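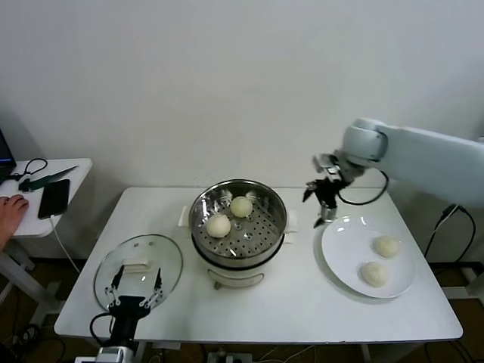 Plalleck 2 Electric Steamer
Item no. 273

Tabletop steamer for buns, dumplings and vegetables. Stainless steel basket with perforated bottom, white base, side handles. Clear glass lid with stainless steel rim and white knob.

Fill the base with water to the mark before switching on. Leave space between buns; they swell. Empty the base after each use and descale monthly.

Cord length: 39 in.
Warranty: 3 years

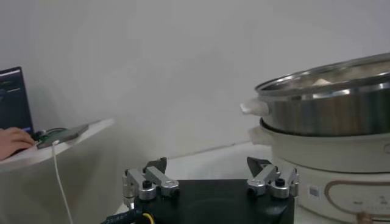 Text: Mỹ Lại | Updated 2/27/21

Lift the basket by both side handles, using mitts. Wipe the base with a damp cloth only. Replacement lids ship from Kusteck.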